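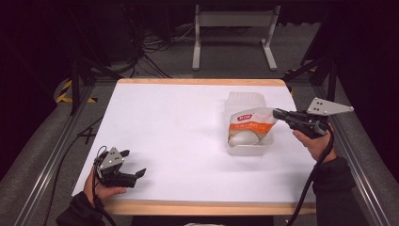 Looking for a song I had only on cassette

Home > Blog > Music > Old Songs

Home | Blog | Records | Concerts | About me | Contact

May 2022

When I moved to this country I brought two cassettes with me. One was a language course, and I lost it very quickly. The other was a mixtape that I bought from a table outside the train station in my old city. The man wrote the titles by hand on the paper inside, but for the last song on side B he wrote only one word: "Kumance".

For many years I did not know if Kumance was the name of the song or the name of the band. The song is in English, with a slow organ and a guitar that comes in late, and a woman sings about a road that is closed in winter. The tape ends before the song ends. So I knew the first verse, the chorus and half of the second verse, and then there was the click of the machine.

In March my cassette player stopped working. I was not very sad about the player, it was a cheap one, but I wanted to hear this song again. I typed the word into the streaming service I pay for. It gave me a playlist for sleeping, and one dance track which is loud and has nothing to do with my song. Then I typed the lines I remember from the chorus. This was also no help, because it seems that every second country song has a closed road in it.

I decided to do it the old way and ask people. There is a small message board for collectors of private pressings, the records that bands paid for themselves. I wrote a long message there and checked it three times for mistakes. I explained the organ, the guitar and the woman's voice. The first answers were friendly but wrong. One person was sure that it was a B-side from a group called Usesham. I listened to it, and it is a nice song, but a man sings it and he is singing about a boat.

After almost 20 days somebody asked me to record myself humming the melody. I am shy about my singing, so I did it in the kitchen late in the evening, very quietly. The next morning I had my answer. The band is called Darwish. They made one album, and Kumance is the fourth song on it. The title is the name of a village where the singer's grandmother was born, according to the person who answered me. I could not find the village on a map, but perhaps the spelling has changed.

The album is not on any streaming service. I think many of us now believe that all music is there, and we stop looking when the search page is empty. I was the same. But a shop in Cleltmont had a used copy for 17 dollars, with a note that the cover had water damage and the vinyl was good. I paid more than half of this again for the shipping, and I did not tell my family the total.

The record came last week. I cleaned it first with a soft brush, because I wanted to do everything properly, and I listened from the beginning of side one and did not jump directly to my song. The first three songs are faster than I expected. The third has a saxophone, and I do not like it much. Then the organ started.

It was strange to hear it. The song was a little lower and slower than on my tape, so I suppose the copy on the cassette was running too fast. Her voice is deeper and she sounds older. For some minutes I preferred my tape, I must admit. And then came the place where the click should be, and there was no click. The second verse goes on, the road is opened again in spring, but she does not take it. After this there is a long part with only organ and guitar, and it fades very slowly.

I have played it every evening since then. My neighbor has asked me what it is, and I do not think it was a complaint.

I still have the cassette and I will try to get the player repaired. There are other songs on it with unclear titles, for example one on side A that is written as "Blue something". If you know a repair shop that still has the small rubber belts for these machines, please write to me through the contact page.

Recent posts

- Why I keep the paper sleeves
- My first concert in a church
- Songs that helped me learn the past tense
- A record player for a small apartment
- The radio in my uncle's truck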